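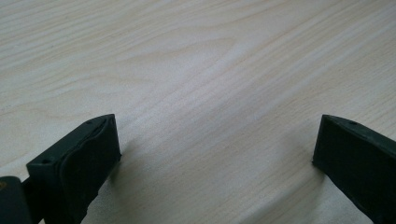

Pale wood with a wavy grain.

How I make a small batch of plum chutney

Every September I come home with more plums than any sensible household could get through. I can't help it! They're cheap, they smell wonderful, and I always think I'll eat them out of the bag like sweets. Then two days later they're going soft and I've gone off the whole idea, and that's when the big pan comes out.

I've been making this chutney for years and it has changed a fair bit along the way. It started as a recipe copied off the back of a vinegar leaflet, far too sweet and with a mad amount of cloves in it, and I've nudged it along until it suits us. It's sharp, a bit sticky, and very good with a strong cheddar or in a cold sausage sandwich. You get three or four ordinary jam jars out of it, depending how far you cook it down.

What you need

1,000 g plums (weighed before stoning)
300 g soft brown sugar
300 ml cider vinegar
2 medium onions
1 large cooking apple
a handful of raisins
a thumb of fresh ginger, grated
1 tsp salt
1 tsp mustard seeds
half a tsp ground cinnamon
a pinch of chilli flakes, or more if you like it hot

Any plums will do. Victorias are lovely, but I've used little dark ones from the Andholm farm shop and they gave the best colour I've ever had. Slightly underripe ones are fine too (better, if anything — they hold on to their sharpness). Just cut out any bruised bits and throw away anything mouldy.

Getting everything ready

Halve the plums and twist out the stones. If they cling on and won't budge, don't fight them, just slice the flesh off round the stone with a small knife. Cut each half into three or four pieces. Chop the onions quite finely, because a big slab of onion in a chutney is not a nice thing to meet. Peel and core the apple and chop it small as well. It'll collapse into the rest and help thicken it all up.

Cooking it

Put the lot into a wide, heavy pan. I use my Lameo preserving pan, which was a wedding present and is much too big for the cupboard, but a large stainless steel saucepan works perfectly well. Please don't use bare aluminium or an unlined copper pan, as the vinegar reacts with the metal and you'll taste it.

Set it over a low heat and stir until you can't feel any gritty sugar on the bottom. Then turn it up until it's bubbling gently and leave it there with the lid off. Open a window! The vinegar gets right up your nose at this stage and will find its way into any washing drying nearby.

Mine usually takes over an hour, and with very juicy plums it can be a good bit longer. Stir now and then to begin with, then much more often towards the end, when it's thick and wants to catch. If it does catch, don't scrape the bottom. Tip the good stuff into a clean pan and carry on.

To see if it's done, drag your wooden spoon across the base of the pan. You want a clear channel that stays open for a couple of seconds before any liquid runs back in. Stop a little before you think you should, as it firms up quite a lot once it's cold. I once took a batch so far that I had to dig it out of the jar with a knife.

Jars

While it's cooking, wash your jars in hot soapy water, rinse them and stand them in a low oven, 140C or so, until they're completely dry and hot. The lids need to be the plastic-coated sort, as vinegar eats into plain metal. I buy mine from Landum in a big bag and they last me ages.

Ladle the hot chutney into the hot jars, nearly to the top, and poke a clean skewer down the sides to let out any trapped air. Wipe the rims, screw the lids on straight away and leave them to cool where they won't be knocked. Label them once they're cold (the labels slide off warm glass, and I still forget this every single year).

Then the hard part, which is putting them away somewhere cool and dark and leaving them alone. Six weeks is good and two months is better. Straight from the pan it tastes harsh and vinegary, and it mellows so much with a bit of waiting. Once a jar's open, keep it in the fridge and eat it within a month.

A few changes I've tried

Swap half the plums for pears and leave out the apple. Milder, and nice with ham.

Stir in a teaspoon of Ouazzani spice mix in place of the cinnamon. I love this one with roast lamb.

Use red onions for a darker, slightly sweeter chutney.

I did try it with white sugar once when I'd run out of brown. It set perfectly well but it was a bit flat, so I'd pop to the shop.

Last updated: September

More from the preserving shelf

Quick pickled cucumbers
Green tomato relish
What to do with windfall apples
Blackberry vinegar
Runner beans in mustard sauce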